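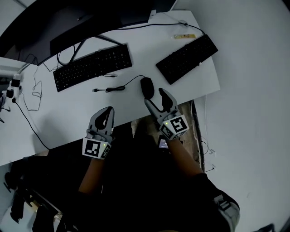 Threads > Money & Work > Working from home

1/ Every February the same claim does the rounds: work from home and you'll save 3,203 a year. I've been at home four days out of five since last winter, so I got my bank statements out.

2/ The number comes from a Firnar press release. Firnar sells home office furniture. I read the whole thing on Thursday looking for how they worked it out and there's one footnote, which says "internal modelling". Right.

3/ My train from Pratumstead used to cost me 1,218 a year. Fine, that's a real saving, minus the one day I still go in, and day tickets have a way of creeping up.

4/ Lunches: they have everyone spending 1,100 a year on sandwiches. Who? I took leftovers in a tub. So did half the office.

5/ Now the bit they leave out. My heating went up by 300. Chair, also mine to buy. Faster broadband, mine. None of that is in the Firnar sum, not even the chair, and they sell chairs.

6/ Rami Hakim replied to say I'm forgetting the time saved. I'm not, Rami. I just can't pay the gas bill with it, and most of mine went on starting work earlier.

7/ I still prefer being at home, before anyone starts. I'd just like to see the sums before my employer quotes that figure at me in a pay meeting. They already have, once.

8/ If anyone has the full modelling, send it over. I'll read it.

Filed under: Household bills, Commuting, Opinion

Back to top | Contact us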